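The Room on Flata Street

1

Rostyslav Ivanyshyn had the key for 18 days before he used it. His aunt's neighbor had mailed it in a padded envelope with a note that said the rent was paid through April and the heat was off.

He took the 242 bus out on a Wednesday and walked the last 7 blocks. The stairwell smelled of onions. On the second landing someone had left a stroller with a bag of salt in it.

She had run the shop out of her front room for years. Buttons, small toys, batteries, candy she bought by the case from a man named Hà. When the Sondasov market closed she stopped selling and kept buying.

2

He started by the window and worked toward the door. He had brought more than 50 trash bags and a roll of tape. The first hour went fast. Then he found her order book and sat on the radiator to read it, and after that it went slowly.

Most of the entries were prices. A few were other things. "Snow. No one in." "R. called, has a cold." He had forgotten the cold.

By four the big furniture was done and what he had left was the floor. The maroon carpet was dotted with crumbs, and there were wrappers and paper lying in front of the low white rack with its rows of little bins. A tan bundle was leaning on something red and boxy. He got down on his knees - his back was already sore - and reached for the nearest wrapper.

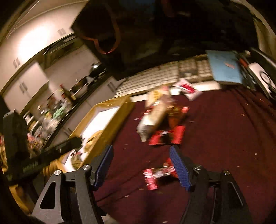 3

The neighbor knocked at six with soup. She asked if he was keeping anything.

"The rack," he said.

"Where will you put it?"

He said he didn't know. She set the bowl on the windowsill and went to look for a spoon.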